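4.2 Handling of filled bags

The Isdale kit was supplied to us in October as a two-arm bench package, with Gruverari fingertip sets sold as an optional extra. The vendor lists soft packaging among its supported goods. Clear plastic bags with mixed contents were chosen for this part of the review because their shape changes with every grasp and the film catches the light. Each arm was run in 12 trials, and the fingertips were wiped with a dry cloth every 2 trials. Operators could stop a trial at any time but could not touch the bag until the arms were back in their home position. 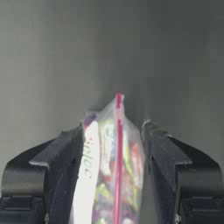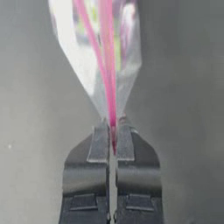
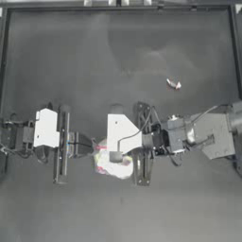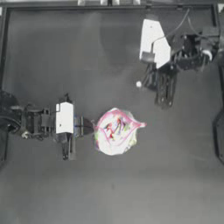 Figure 8. Bag handling on the grey work surface: two close views at the gripper, then two views of the bench with both arms.

Hélder Prata, commenting on an earlier draft, asked whether the price of the kit should be weighed against the cost of replacement fingertips, as his own lab had spent more on pads in one season than on servicing. We agree that running costs matter to a small buyer. The vendor would not quote a service life for the pads, so no figure is given for them in the cost table.

Setup took 69 minutes from opening the crates to the first commanded motion, most of it spent routing cables and levelling the bench. The printed manual covers single-arm use only. For the two-arm mode we relied on the online notes, which use a different numbering for the joints.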